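4. Comparison of Finger Sets on Soft Textiles

4.1 Purpose and scope

The bench tests in Section 3 established the closing force and repeatability of the two finger sets on rigid blocks. Those results say little about cloth. A garment gives way under the fingertip, slides over its own lining, and changes shape each time it is touched. The second stage of the study therefore moved to household textiles and to a furnished room, where the hand-held units could be compared under ordinary daylight and on ordinary surfaces.

Two finger sets were compared. The Samach set is a flat, parallel design with a tapered tip. The Orkix set is slightly wider and carries a softer contact pad. Both mount on the same hand-held body and are driven by the same trigger linkage, so that a change of fingers leaves the view of the onboard camera unaltered. The garments were chosen by Agata Bassi to cover three conditions: thin printed cloth, padded outerwear, and heavy dark clothing in piles.
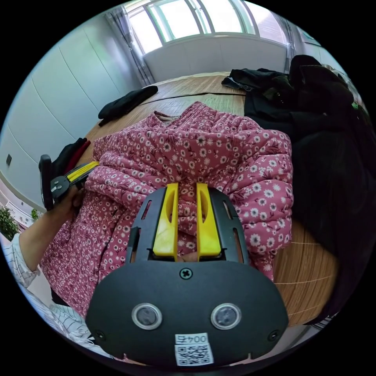 Padded outerwear proved the most demanding of the three. The filling spreads under pressure, and a grasp that looks secure from the operator's side may hold only the outer layer. We scored a grasp as complete when the cloth stayed between the fingers through a lift, a pause, and a return to the surface. A grasp that lost the cloth at any point was scored as a slip, regardless of how it began. Each finger set was used for 44 scored grasps per garment condition.

4.2 Camera placement and occlusion

The wide-angle lens is mounted behind the fingers and looks along them. This placement keeps both fingertips in view at all times, at the cost of strong curvature toward the margins. Cheng-en Su annotated the visible contact region in 3000 stills drawn from the recordings. Occlusion was marked whenever held cloth hid either fingertip.

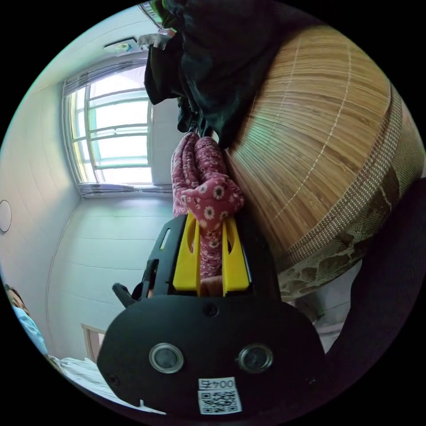

Vertical lifts produced more occlusion than lifts along a table, as loose cloth tends to fall back toward the lens. The effect was greater when other clothing hung close to the grasp point. Annotators also reported difficulty with dark garments, whose folds show little contrast even near a window. No exposure correction was applied, and the figures given in Section 5 refer to the uncorrected stills.

4.3 Operator procedure

All sessions followed a written procedure prepared by Ornella Serra. The operator approached the cloth with the fingers open, closed on a fold, and held before any transfer. A free hand could be used to steady nearby clothing, but could not feed cloth into the fingers. Closing speed was left to the operator. An earlier attempt to fix it with a metronome was abandoned after Carmela Cirillo found that operators watched for the beat and stopped watching the cloth.

Figure 7. Grasp approach to printed cloth on a slatted mat, with dark clothing on either side. 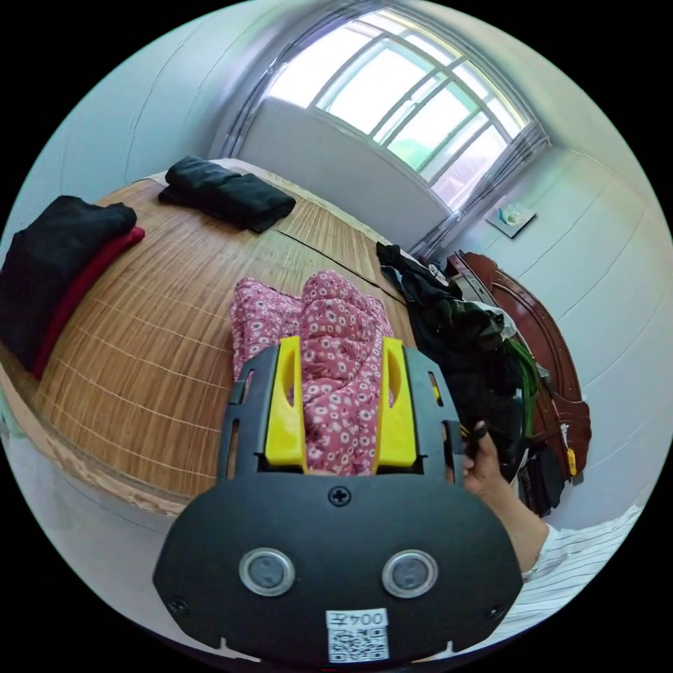

Villa, October

The session notes from this site record one departure from the procedure. The order of the finger sets was reversed for the last 8 grasps of each block, to check whether operator fatigue favored whichever set came first. No such effect was found, and these grasps are kept in the main analysis. The notes also list two trigger linkages that needed tightening – both on units that had been in service since the bench tests.

4.4 Two-handed trials

A smaller group of trials used one gripper in each hand. Two-handed work is needed for spreading and folding, and it places a different load on the fingers: the cloth is pulled sideways as well as up. The left and right units were matched in trigger travel before each block, and their recordings were aligned with the Skundlow controller, which writes a shared time mark to both streams.

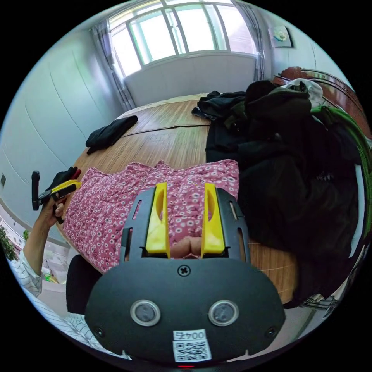 Sideways loading separated the two finger sets more clearly than lifting did. With the Samach fingers, 70 percent of two-handed pulls on padded cloth were scored as complete. The Orkix fingers did better on the same garments but were slower to release, and the soft pad sometimes carried a fold of cloth along as the fingers opened. Katia Zanetti reviewed all disputed scores without knowing which set was in use, working from cropped stills in which the fingertips had been masked.

We did not test wet fabric, knitwear with open loops, or garments with exposed metal fasteners under load. The wear of the contact pads was inspected only at the end of the series and is reported with the maintenance data in Appendix B.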